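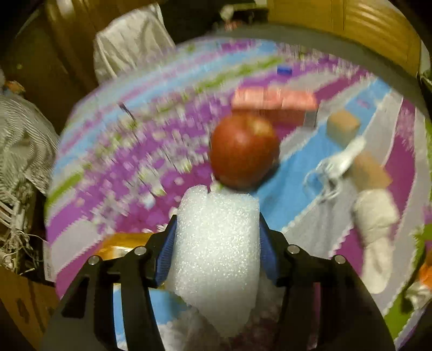
White packing foam and a red apple on the play mat, with a pink box behind.

Packing foam: sort before you bag

The Nallatden storeroom now holds 121 bags of reclaimed packing foam, and 9 of them were rejected in August for mixed content. Two types are coming in. Bead foam is rigid, breaks into small grains and goes in the clear bags. Closed-cell foam bends before it tears and goes in the gray bags – pieces with tape or labels still attached go in neither.

Offcuts longer than 70 cm should be cut down before bagging. Torn ends are fine. Keep food off the sorting mats when a session is running, as crumbs stick to the foam and the buyer refuses it.

The interlocking mat tiles can be wiped with a damp cloth and mild soap. Lift them on Monday so the floor underneath can dry. Questions about bag types go to Jadwiga Makowska, and spare tiles are with Hussam Zein.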